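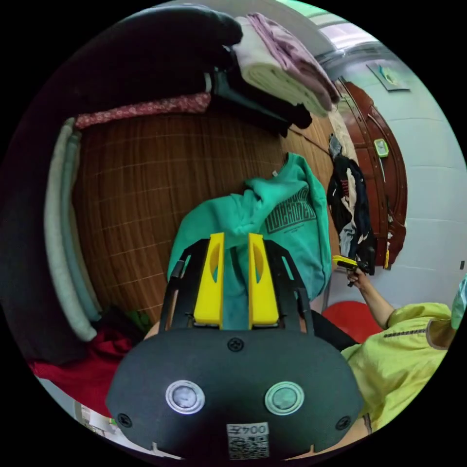

Hand-held gripper with its fingers closed on a sweatshirt. A second gripper is raised near the garment hanging on the headboard.

Usine, 24/04/2020

Laundry Without the Arm

The Breveo open day in February had a printed program, and the item most visitors had circled was the last one: "Clothing, domestic, two grippers." It was held in a furnished bedroom at the company's Jaltport site. There was no robot arm on the program for that hour. Breveo's position is that the arm can wait until the hand motions have been recorded in sufficient number and with sufficient variety.

The tools are simple to look at. Each gripper has a rounded black housing with two round sensor windows side by side, a black bracket above it, and two upright yellow fingers with oval cutouts. The operator holds the tool and closes the fingers on the work, and the motion is logged along with the finger opening. A label carries the unit number and a QR code. The code is scanned before each session so that the calibration file matches the tool. Breveo told visitors that an earlier batch of recordings had been stored against the wrong files and had to be thrown out.

Each take is one garment, picked up from wherever it lies and brought to a stated end condition. Takes of up to 500 seconds are accepted by the software. A good fold is far shorter, and anything close to the limit is normally flagged for review.

Why cloth

Breveo's earlier work was in bin picking, where the parts are rigid and a good grasp can be computed from shape. A sweatshirt has no fixed shape. The first grasp may land on a cuff, a hem or the middle of the back, and the next motion depends on which. Engineers at Szekeres, which supplies the training software, divide the problem into three phases: find an edge, separate the layers, and spread the garment without losing the first grasp. The second phase has the highest failure rate. Two flat fingers will take two layers as readily as one, and the tool cannot report the difference directly.

Bedding makes matters worse. In the laboratory a garment is laid on a plain table. On a bed it may be lying on a woven mat, next to a blanket, with other clothes stacked behind it. A policy trained on the table alone tends to grasp whatever is nearest. Szekeres wanted home sessions for that reason, and the agreement between the two firms calls for 23 different rooms before the first training run.

The count for clothing stood at 651 accepted takes on the day of the visit. Breveo would not give the number rejected, but did describe the usual causes: the fingers outside the working view at the moment of closing, a garment dropped to the floor, or a calibration file out of date. 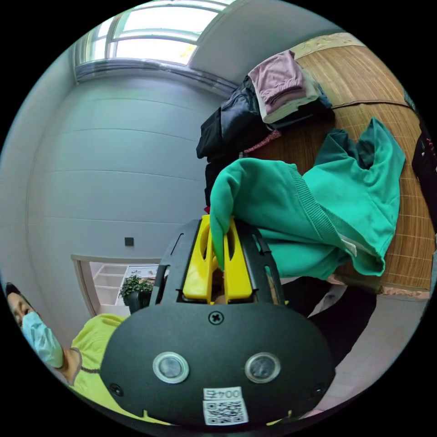 What the fingers can and cannot do

The pinch is made at the tips, and a fold of knit fabric held there rolls over the top of the bracket when the tool is low. Breveo regards this as acceptable. The open bracket lets the cloth pass, although loose drawstrings can catch in it, and hooded garments with long cords have been left off the task list for now.

Grip force is limited by the operator's hand and the return spring. Thick cotton is easy. Slick outer shells slide, and the present answer is to take a larger fold - which then increases the chance of taking two layers. A softer finger face has been tested and was reported to wear quickly. No replacement has been chosen.

Visitors were allowed to try a spare tool on a towel. Closing it is no effort. Judging the depth of the grasp is harder, as the fingertips sit well ahead of the hand, and most first attempts picked up the sheet as well. Breveo gives new operators a half day of practice, and does not keep those recordings.

Next steps

Szekeres expects to run the first clothing policy on a two-arm bench using the same yellow fingers. The bench will be at Jaltport. Neither firm would commit to a success rate, and the only stated target is a single sweatshirt, folded on a bed, with no reset between grasps. Trousers follow. Fitted sheets are not on the schedule.

Get Usine in your inbox. Enter your email address to receive our newsletter. You can unsubscribe at any time.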